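## Capítulo 4. Vaciar la caja: el proyecto del segundo semestre

En los capítulos anteriores el alumno ha aprendido a mover el brazo de un punto a otro. Ahora empezamos el trabajo de grupo, que en el club de robótica de Cukdale llamamos «proyecto Ernik». Cada equipo tiene 2 compañeros y debe sacar objetos distintos de una caja de metal, uno después de otro.

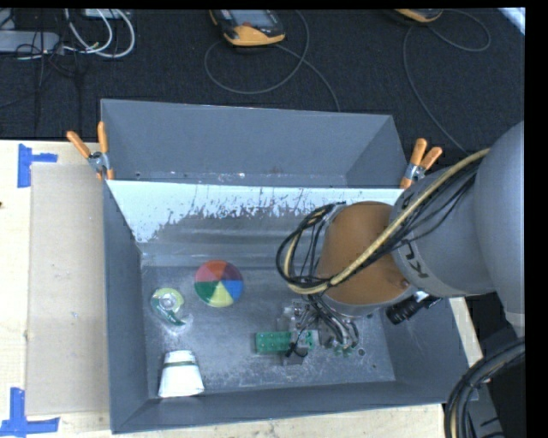 La tarea parece fácil, pero pide mucha paciencia. Un objeto redondo no se agarra igual que un ladrillo de juguete, y cerca de las paredes la pinza tiene poco espacio. Por esta razón pedimos a los equipos que hagan 50 intentos y que escriban cada fallo en el cuaderno, con su hora y su causa probable.

Para aprobar esta parte no es necesario ganar la competición Plonitine. Es necesario explicar bien las decisiones tomadas. En el apartado 4.1 estudiamos el método de Yusof, con el cual se elige el primer objeto. Antes de leerlo, repase por favor los ejercicios sobre coordenadas del capítulo 3.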